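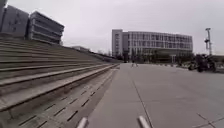 Concrete steps and slot drains, is anyone sold on these?

Erkstead Public Spaces Forum > Paving, steps and drainage

plinthwatcher wrote:
We are being pitched a big flight of pale gray concrete steps for the slope by our library, with a slotted drainage strip along the bottom where the steps meet the walkway. Same general idea as the photo. The salesman from Saletti says the strip handles everything coming down the steps and needs "next to no upkeep." I've heard that phrase before about gutters, flat roofs and my last car. Has anyone lived with one of these for a few winters?

grit_and_salt wrote:
Yes. Next to no upkeep means next to no upkeep by Saletti. Ours gets cleaned in October and again in spring, and if the October one gets skipped you find out fast. Leaves lie flat over the slots and that's it, the water goes straight across the top and onto the path.

How long is your run? Ours is 325 feet and it takes two people most of a day.

plinthwatcher wrote:
Shorter than that, but they haven't given us a final drawing. They've given us a very nice brochure.

mossyriser wrote:
I'll disagree with grit_and_salt a little. We've had a slotted strip for seven years and it has been fine. Two things though. We have no trees uphill, and whoever poured our treads gave them a proper slope to the front so water doesn't sit. If the treads are dead level you'll get puddles, then ice, and the best drain in the world at the bottom won't help you on step nine.

Ask what the fall is on each tread. If they can't tell you, that's your answer.

grit_and_salt wrote:
"No trees uphill" is doing a lot of work there. Look at the photo again, there's a row of something low and dark along the top terrace, shrubs or small trees I'd guess. Whatever those drop is going to end up at the bottom sooner or later.

mossyriser wrote:
Or it blows off the other way. You can't tell what a drain does from a photo.

grit_and_salt wrote:
No, but I can tell who'd be raking it.

budget_line_4 wrote:
Can I ask the dumb question. Why so wide? Every new college and hospital seems to want one of these giant staircases and I don't see what they do that a normal stair and some grass wouldn't. All that concrete has to be shoveled. We priced ours at 18 feet wide and then somebody showed the board a rendering with people sitting all over it eating lunch, and it tripled. I've been by at noon plenty of times. I would not call it a lunch spot.

treadandrise wrote:
Wide steps are for sitting, and for big groups coming out of a building at once. They do get used if they face the sun and there's somewhere nearby to buy food. If yours has neither I'm not surprised.

I do like how the one in the picture looks, for what it's worth. Long straight lines, front edge of each tread a shade darker so you can see where you're putting your foot. That matters more than people think. We had a flight where everything was the same light gray and on an overcast day you could not read the edges at all.

budget_line_4 wrote:
Is that darker edge a strip they put in, or is it dirt?

treadandrise wrote:
Can't say from here. Slightly darker is all I can see. If you want contrast that lasts, get it written into the spec and get a sample. Don't accept "it weathers that way."

plinthwatcher wrote:
Asked Saletti about the fall on the treads. Reply was that it will be "to standard." I asked which one and have not heard back. Also got a second quote from Itilach, roughly 15 percent higher, but their drawing shows the fall and a lift-out section of drain so you can get a hose in.

mossyriser wrote:
I'd pay the extra for the lift-out section alone.

grit_and_salt wrote:
Finally something we agree on. Check that the lift-out piece can be lifted by one person. Ours technically comes out. It takes a pry bar and bad language.

budget_line_4 wrote:
Or build half the width and keep both your money and your back.

plinthwatcher wrote:
Putting that to the board too. I expect they'll ask for a rendering.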